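4.3 Unintended closure during soft-object grasping

The third class of fault is the one that led us to suspend bimanual trials and revise the stop logic. It concerns gripper motion that starts or continues after the operator has released the close command. In the log we label such an event a late closure. Unlike the slips treated in Section 4.2, a late closure does not always spoil the task, and several were found only when the command stream was compared with the measured jaw position.

The trials were run with the Plollik controller, firmware as delivered, and the fruit-handling task from Section 3. We recorded 33 late closures in 1000 grasp attempts. Of these, 23 took place while the jaws were in contact with a soft object, and the rest while the jaws were free. The uneven split was the first useful clue. When a soft object yields under the jaws, measured effort rises slowly and stays below the contact threshold for longer than it does with a rigid object. The controller treats this interval as an unfinished close and keeps the last position target active. If the release command arrives inside the interval, it is placed in the queue behind the target and is not carried out until the target times out.

The fault was first noticed by Musyoka Lema, who reported that the gripper "kept squeezing" after release. We initially put this down to friction in the finger linkage and replaced the pads, with no change in the rate. Shabani Mushi then replayed the recorded commands with the arm powered and no object present. The delay appeared again, though less often, and the mechanical explanation was dropped.

Two properties of the fault matter for safety. First, the delay is not shown on the operator's display, which reports the commanded state and not the measured one. An operator who has released the gripper sees it listed as open. Second, the software stop used the same queue. In 14 of the 33 events the operator also pressed the software stop, and in none of them did it take effect before the queued target had expired. The hardware stop cuts motor power directly and was not affected - it was the only stop we could rely on until the patch described in Section 5.

Force at the fingertips is limited in hardware, and no injury occurred. The limit was chosen with the object in mind, however, and a hand near the jaws had not been considered in the original risk assessment. The assessment was redone by Gladys Waweru on 12 July 2019. The new version treats any reported jaw state as unknown unless it is confirmed by the joint encoder, and it forbids reaching between the fingers while motor power is on.

The contact condition and the near-gripper condition are shown in Figure 6. The first is where most late closures were found. The second is the case the revised assessment is meant to cover.

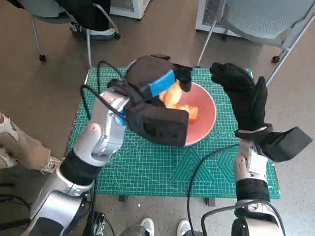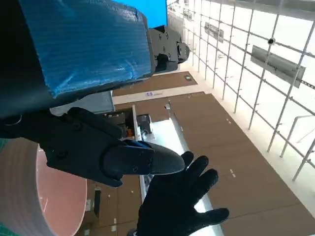 Figure 6. Top: gripper jaws closed on a piece of fruit in a bowl. Bottom: wrist view, with a gloved hand close to the fingertip of the gripper.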